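Pressemitteilung

Voko stellt überarbeitete Abrechnungs- und Inventarsoftware für Schulmaterial vor

Prorum 5 löst die bisherige Einzelplatzversion ab – Auslieferung ab November

Walach, Fr. 13. August – Der Softwarehersteller Voko hat die Version 5 seines Verwaltungsprogramms Prorum freigegeben. Das Programm dient der Beschaffung, Lagerführung und Ausgabe von Verbrauchs- und Leihmaterial an Schulen und in Bildungseinrichtungen. Es ersetzt die bisherige Einzelplatzversion, deren Pflege mit dem Ende der laufenden Wartungsverträge ausläuft.

Mit der neuen Version werden Bestände mandantenfähig geführt. Ein Schulträger kann mehrere Standorte in einer gemeinsamen Datenbank verwalten und Bestellungen standortübergreifend bündeln. Die Trennung der Kostenstellen bleibt dabei erhalten. Jede Buchung wird mit Zeitstempel, Benutzerkennung und Kostenstelle protokolliert und lässt sich nachträglich nur durch eine Gegenbuchung korrigieren.

Der mitgelieferte Artikelstamm umfasst 3.355 Positionen in 16 Warengruppen, darunter Schreibgeräte, Papierwaren, Mappen und Taschen, Zeichenbedarf sowie Kleinteile für den Werkunterricht. Zu jeder Position sind Verpackungseinheit, Mindestbestand und Steuersatz hinterlegt. Eigene Artikel können ergänzt, vorhandene ausgeblendet werden. Eine Löschung bebuchter Artikel ist nicht vorgesehen.

„Die meisten Differenzen zwischen Soll- und Istbestand entstehen bei der Ausgabe kleiner Mengen“, erklärt Veronika Pálfi, Produktverantwortliche bei Voko. „Wird ein Karton angebrochen, bucht die alte Version den gesamten Karton ab. Prorum 5 rechnet auf die Stückebene herunter und führt den Rest als offenes Gebinde weiter.“

Die Ausgabe erfolgt wahlweise über Sammelbeleg oder Einzelbuchung. Leihmaterial erhält eine Inventarnummer und ein Rückgabedatum, Verbrauchsmaterial wird mit der Ausgabe direkt der Kostenstelle belastet. Für die Stichtagsinventur erzeugt das Programm Zähllisten nach Lagerort. Abweichungen oberhalb eines frei wählbaren Schwellenwerts werden zur Nachzählung vorgelegt.

Neu ist außerdem eine Schnittstelle zum Katalogsystem des Großhändlers Barta. Preise und Lieferzeiten werden einmal täglich abgeglichen, Bestellungen als strukturierte Datei übertragen. Rechnungen lassen sich im selben Format einlesen und gegen den Wareneingang prüfen.

Die Erprobung lief über 18 Monate an Schulen in Walach und Umgebung. Nach Angaben von Bence Orbán, Leiter der Entwicklung, wurden in dieser Zeit vor allem die Rechteverwaltung und der Umgang mit Teillieferungen geändert. Teillieferungen erscheinen nun als eigener Status und sperren die Bestellung nicht mehr für weitere Eingänge. 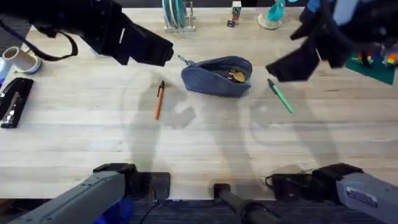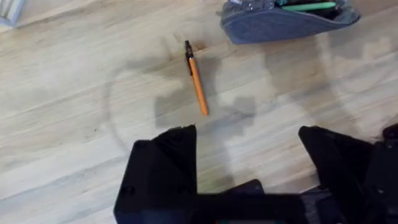

Bestandskunden mit gültigem Wartungsvertrag erhalten die neue Version ab November ohne Aufpreis. Die Übernahme vorhandener Daten erfolgt über ein Migrationswerkzeug, das vor dem eigentlichen Import einen Prüflauf durchführt und unvollständige Datensätze in einer Fehlerliste ausgibt. Voraussetzung ist der letzte Aktualisierungsstand der Einzelplatzversion. Ältere Datenbestände müssen zunächst auf diesen Stand gebracht werden.

Die Lizenzierung richtet sich nach der Zahl der Standorte, die Zahl der Benutzerkonten ist nicht begrenzt. Installationsanleitung, Schnittstellenbeschreibung und Preisliste sind auf Anfrage erhältlich.

Pressekontakt:
Voko, Unternehmenskommunikation, Walach
Ansprechpartnerin: Veronika Pálfi

Abdruck honorarfrei, Belegexemplar erbeten.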